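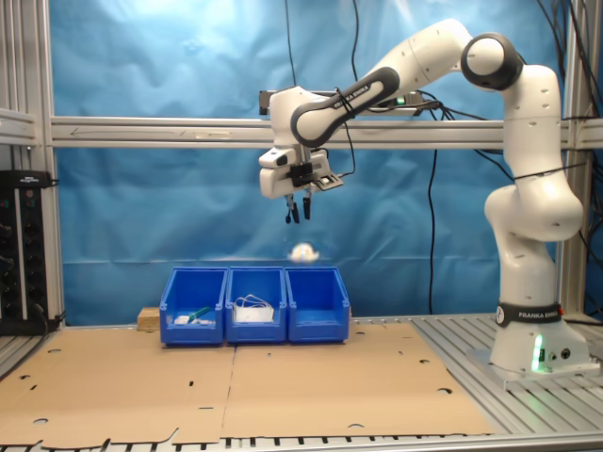 4.2 Soft items and the release problem

So why did we bother with bins at all? In our first round of trials in February we had the arm put things down on a flat sheet of cardboard, and pretty much any policy looked great. Swap in blue bins standing side by side and the differences between methods show up right away (which made me very happy, and made Brendan Duggan, who had trained the baseline, a bit less so).

The setup is the one from Section 3: a Franka Emika arm, a two-finger gripper pointing down, and a small camera mounted next to the wrist. Figure 2 has the whole station in it. We collected 700 demonstrations by teleoperation and trained two policies on them. The first is plain behavior cloning. The second is Nemix, our version, which gets one extra output: a guess at whether the held item has cleared the fingers yet.

I'll admit I thought the hard tools would be the tough part. Nope! Both policies handle those fine. The trouble comes with light, fluffy stuff and with cables. A fluffy item gives you almost no signal when the fingers open, and it moves fast enough to blur on video, so a policy that only looks at the last image has very little to go on. The plain policy tends to open, wait, and then close again on nothing, or it drags the item over the lip into the next bin.

We ran 40 trials per policy on soft items only, shuffling the target bin each time. Nemix got 69 percent of the Bokthorpe soft set into the right bin when we scored by item, counting trials where several items were moved. The plain policy did clearly worse, and most of its misses were bad releases, with good grasps before them. I'd love to say the extra output fixes cables too, but it doesn't do much there. A cable can be clear of one finger and hooked on the other, and our label has no way to say that.

Figure 2. The sorting station, with the arm above three blue bins and a small white fluffy object in the air over the middle one.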